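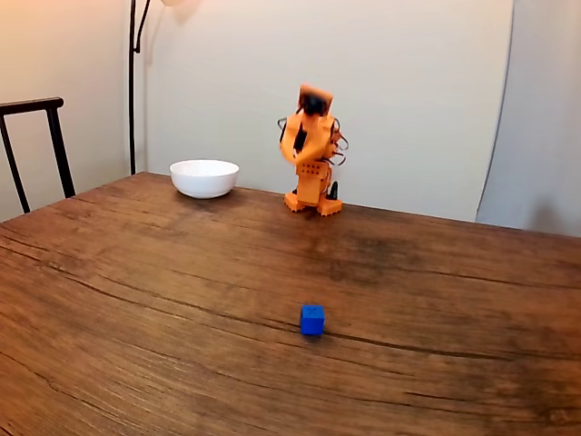

The small orange robot on the table, with a blue cube and a white bowl.

Sorting work at Troltex moves to robot arms, packers get new tasks

The parts supplier Troltex will hand over most of the sorting at its packing hall to small robot arms this fall, the company told its employees at a meeting on 20th May. The hall has 62 workers on the packing side. According to the company, none of them will lose the job, but many will do a different one.

Until now the packers have taken small plastic parts out of mixed deliveries by hand and put them into bowls and trays, one type in each. It is light work, but it is the same movement for a whole shift, and complaints about sore wrists and shoulders have been common for years. The arms are meant to take over this step first. Boxing, labeling and the final check stay with people.

The software comes from Nirton, a small firm which has worked with Troltex since last October. Its staff begin with simple tasks, such as finding one cube on a table and reaching for it, before they go on to the real parts. These are harder, because many are shiny and some are very flat.

"In the beginning I thought they would bring in a big machine with a fence around it," said Birthe Þorgeirsson, who leads the early shift. "It is a small thing you can have on a table. My people were more curious than afraid, but they had many questions about the pay, and they were right to ask."

The pay question was settled only last week. Packers who move to the final check keep their present wage grade, and those who learn to set up and restart the arms go up one grade after a training of 2 weeks. The union at the site had wanted the higher grade for both groups. It has accepted the result for one year and wants to talk again after that.

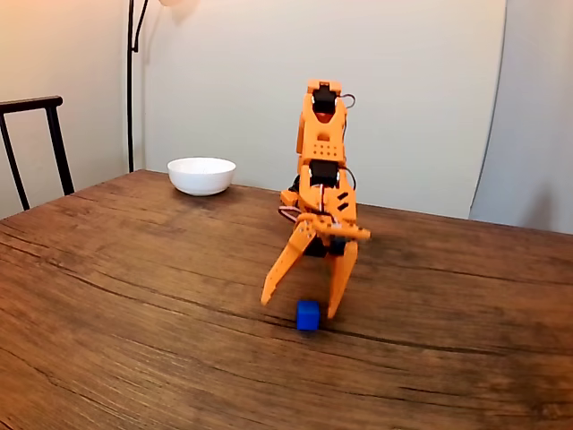
Will the packers be measured against the speed of the arms?

The company says that the output of the arms will be recorded for each station and not for each person. The agreement with the union also forbids using these numbers in the yearly talks between workers and their managers.

The first station will be placed in the Justberg hall, where the smallest orders are packed. It should handle 500 parts in a shift at the start, which is less than an experienced packer does in the same time. Troltex expects this number to grow, but did not give a target.

Some workers are still not convinced. A packer on the late shift, who did not want her name in the news, said that she likes the sorting because she can talk with her colleagues while she does it. At the final check everybody sits alone with a screen. The company has answered that the new check desks will be placed in pairs – a change that was not in the first plan.

Workers who are 55 or older can choose to stay with manual sorting, which will continue for fragile parts. Applications for the training are open until the end of the month.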